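August 2019, tape transfer log, Emcombe reels

Carrying on from Lleucu's page. Source is the Vurnen live recordings, quarter-inch, half-track stereo, 15 ips. Reels 1 to 4 are transferred and filed. Reel 5 is the one with the long encore, and it is the problem reel.

**Reel 5, condition.** Slight edge curl on the outer wraps, no shedding on the swab. Splices: the leader splice let go on the first slow wind and was remade. Two internal splices are bleeding adhesive onto the next layer. Cleaned with isopropyl on the back side only, talc, rewound at library speed, left tail out overnight.

**Alignment.** There are tones at the head of reel 1 and nowhere else. Mulugeta set azimuth on reel 5 by ear and by the phase scope, using the hi-hat from the second song. It ended up visibly off the reel 1 setting, so either the tape machine was knocked during the interval or a second machine was used for the back half of the show. I lean toward the second machine. The noise floor is different as well, and the hum is on the left channel only.

**Speed.** Reel 5 plays sharp against reels 1 to 4. The organ on "Grukent" gives a fixed reference, and that song turns up twice, on reel 2 and again in the encore. Playing the second one at 98 percent puts it slightly under the first. Correction to be done after capture, in one pass, and noted in the file header. Do not varispeed the machine. Raw capture stays raw.

**Dropouts.** Three bad ones in the drum break, right channel. Abelardo T. wants to patch them from the audience cassette. I would leave them for the archive file and patch only the release master. Not settled. 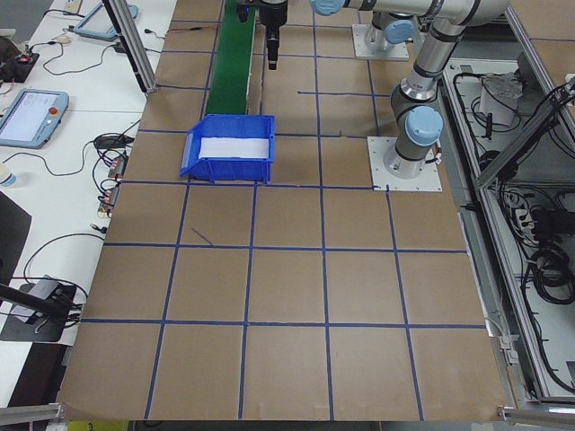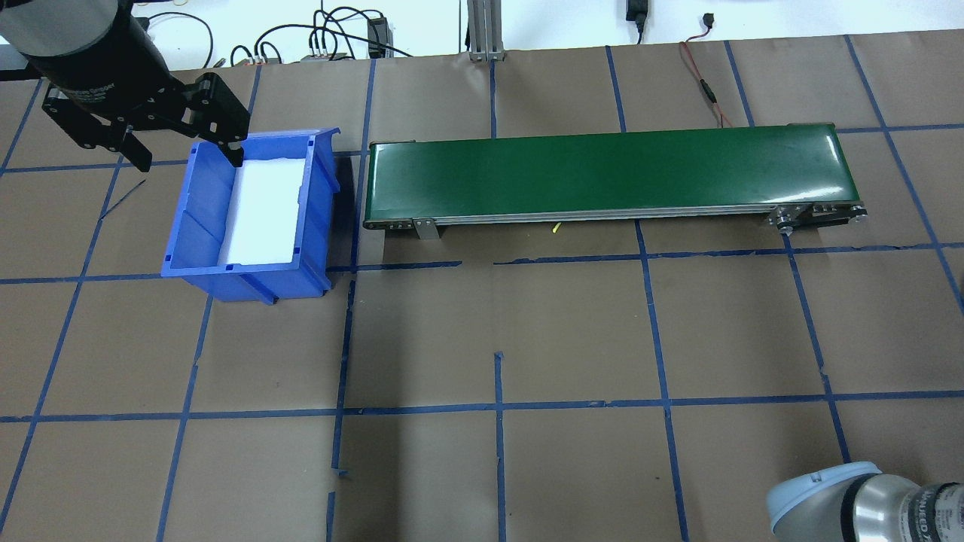

*Blue bin with white material inside, two views.*

**Cassette source.** Lucero's copy of the audience tape, second generation at best. It runs slow and drifts over each side, so any patch longer than a bar will need to be stretched by hand. Useful for one thing: it has the stage announcement before the encore, which our reel misses entirely. Someone started the machine late. The announcement names the guest on saxophone as Seyoum, which matches the handwriting on the reel 5 box and does not match the 1990s bootleg sleeve. Credits should follow the box.

**Running order.** The box lists the ballad after "Grukent". The tape has it before. No splice anywhere near that point and the applause is continuous, so I am taking the tape as correct. The existing bootleg follows the box order, with a crossfade in the applause that you can hear if you listen to the left side.

**Files.** 24-bit, 96 kHz, one file per reel, no trimming of head or tail. Take 1 of reel 5 is void (the leader splice). Take 2 is good up to the drum break, then a level jump I put down to the patch cable. Take 3 is the keeper. Shelf number is 433 for the whole set, and reel 5 goes back in its own box, tail out.

To do:

- Recheck reel 4 azimuth, last song only. If it matches reel 5, the machine change came earlier than I think.
- Ask Anselmo whether the February safety copies were made before or after the internal splices started to bleed.
- Print-through on the quiet intro of the ballad. Pre-echo is audible on headphones. Leave it alone for now.
- New patch cable, right channel.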